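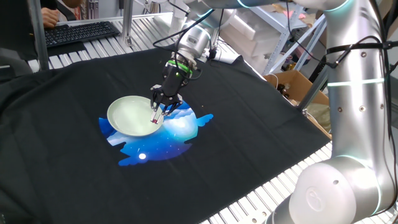

Attachment 1 - Gripper at the right rim of the bowl, bench station, student capstone project.

Ticket: Bowl slips or tilts during lift on dual-arm bench
Project: Durnach (undergraduate capstone, tabletop handling)
Category: Hardware and control / Gripping
Priority: Medium
Status: Resolved, monitoring
Opened by: Hidayah Entili, student team lead
Assigned to: Issa Nimri, teaching laboratory support
Date opened: 20 Feb 2023

Summary

The Durnach team reports that the left arm fails to lift a shallow ceramic bowl reliably when it grips the bowl by the rim. The gripper closes at the correct location and the controller reports a completed grasp. During the upward move, the bowl either rotates between the fingers or drops back onto the cloth. The same program handles the plastic cup and the sponge without error. The bowl task is part of the demonstration that the team must present to the course examiners.

Equipment and software

Bench station 2, two arms, one two-finger gripper on the arm in use.
Control software: Stirnunar, course release, unmodified.
Task script: written by the student team, stored in the course repository under "bowl_move".
Object: pale green ceramic bowl, shallow and wide.
Work surface: slatted table with a black printed cloth laid over it.

Steps to reproduce

1. Start both arms and wait for the ready state.
2. Place the bowl on the printed part of the cloth.
3. Run "bowl_move" with default settings.
4. Observe the gripper descend with one finger inside the rim and one outside.
5. Observe the lift.

Expected result: the bowl is raised, moved to the target position and set down level.
Observed result: the grasp is reported as complete. The bowl tilts or slips in the first part of the lift. The script does not detect the loss and continues to the target position with the gripper closed.

Log

Entry 1, H. Entili
The team ran the script 21 times with the bowl in the same starting position. The bowl reached the target in four of these runs. Changing the starting position did not improve the result. The team suspects the finger pads and requests a replacement set.

Entry 2, I. Nimri
Request received. Please do not remove the pads until the station has been inspected. In the meantime, kindly send the task script, the controller log from one failed run and one photograph of the grasp position. Please also state the closing force and the lift speed in use.

Entry 3, H. Entili
Script and log are uploaded. The photograph is Attachment 1. Closing force is at the default value. Lift speed is 250 mm per second, the same value used for the cup. The second arm is powered but holds its parked position throughout the task.

Entry 4, I. Nimri
Thank you. Three observations follow from the files.

The lift speed is too high for an object held at one side. A bowl gripped by the rim has its weight well away from the fingers, and a sudden start will turn it in the grip. The cup is held across its full body and does not show this effect.

The closing force in the log rises and then falls slightly before the lift begins. The script issues the lift command as soon as the fingers make contact. It should wait until the force reading has settled.

The grasp check is made once only, at closing. There is no second check after the lift, and for this reason the script carries on with nothing in the gripper.

The pads will be inspected separately. Please reduce the lift speed to 72 mm per second, leave all other values unchanged and repeat the test. One change at a time, please, so that the effect of each can be recorded.

Entry 5, H. Entili
Repeated as instructed, ten runs. The bowl reached the target in seven. In the three failures the bowl turned in the grip but did not fall. The team notes that the cloth moved slightly on the slats in two of the runs and asks whether this could be a cause.

Entry 6, I. Nimri
It may be a contributing factor. If the cloth shifts after the bowl position has been taught, the fingers will close at a different point on the rim from the one intended. Please secure the cloth to the table with the clips from the Goh storage cabinet and teach the bowl position again. Students should keep hands clear of the work area while the arms are enabled, and one member of the team must remain within reach of the emergency stop.

Entry 7, I. Nimri
Station inspected in the laboratory. Finger alignment is within limits. The pads show light wear and a thin film of residue. They were cleaned with the approved wipes and left to dry. No replacement is needed at present. The pads have a service interval of 2,000 closing cycles and the station counter has not reached it. Cable routing on both arms was checked and found secure.

Entry 8, H. Entili
The cloth is clipped and the position has been taught again. The script has been changed as follows:
- wait for the force reading to settle before the lift
- raise the bowl a short distance, stop and check the grasp
- if the check fails, lower the arm, open the gripper and report an error
- continue to the target only if the check passes

Ten runs were completed with the new script. All ten reached the target. The team then moved the bowl by hand after teaching, in order to force a failed grasp. The script stopped and reported the error as intended.

Entry 9, I. Nimri
Results accepted. The revised script has been reviewed and may be used at the demonstration. The error message should name the step at which the check failed - the current text reads only "grasp error" and will not help another group that inherits the station.

Entry 10, H. Entili
Error text amended. The updated script and the test record are in the repository.

Resolution

Lift speed reduced for rim grasps. Wait step and second grasp check added to the task script. Cloth secured to the table. Finger pads cleaned.

Open items

The team has asked whether a gripping point on the opposite rim, using the second arm, would allow a filled bowl to be carried. This is outside the scope of the present ticket. A separate request should be filed under the Closico project, which holds the booking for two-arm work until November.

The ticket will remain in monitoring until the demonstration has taken place. Any further slip should be reported here with the controller log attached.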